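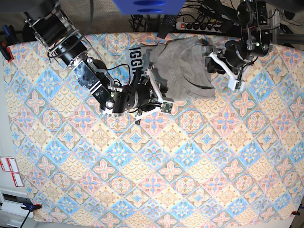 How do I get a grease spot out of a tablecloth once it's been through the dryer?

Dish soap, straight on the dry cloth, worked in with your thumb and left alone for an hour. Then wash as warm as the label lets you. Air dry. Still a shadow there? Do it again before it goes anywhere near heat.

More table linen stuff below, quick ones, typed up between loads.

Candle wax
Let it go hard. Ice cube in a bag helps. Scrape with a butter knife, never a sharp one. Brown paper over and under, iron on low, keep moving to a clean bit of paper. Colored candles leave dye behind, so dab with rubbing alcohol after. Test a corner first.

Red wine
Blot. Don't rub!! Club soda if its on the table, plain water if not. Stretch the stain over a bowl and pour hot water through from a bit of height, cotton and linen only. Salt is fine for buying time during dinner but brush it off before it dries in.

Coffee and tea
Cool water from the back of the cloth. Spoon of white vinegar in a cup of water, dab, rinse. Milk in the coffee? Then dish soap too.

Gravy
Scrape, cold rinse, dish soap, wash. Hot water first will set it. Learned that one in December with 7 people still sitting there.

Yellow fold lines
From storage mostly. Soak overnight in oxygen bleach, the powder kind, following the tub. Heino Liepiņa wrote in to say she had to do hers three times before the lines went. Old family linen, so she was in no rush. Silk or wool, skip this one.
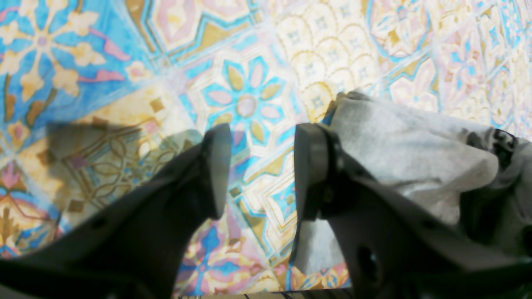
Wrinkles without ironing
Take it out of the washer right away, shake hard, hang over a shower rod with the hems even. Smooth it down with wet hands. For a dinner I put it on the table slightly damp the night before and pull the edges strait. Put a pad under it if the table is bare wood, damp cloth leaves white marks.

Ironing anyway
Wrong side up for anything embroidered, on a folded towel. Start in the middle and work out. Linen wants to be damp, spray it and roll it up for ten minutes first.

Storing
Roll, don't fold. Empty gift wrap tube covered in acid free tissue. No plastic bags, they trap damp. If you have to fold, refold on different lines every 6 months or so.

What size to buy
Measure the table, add twice the drop you want. 6 to 8 inches is plenty for every day, more gets in peoples laps.

Next time: napkins, and that musty cupboard smell. Got a fix for turmeric? Send it in, mine all failed.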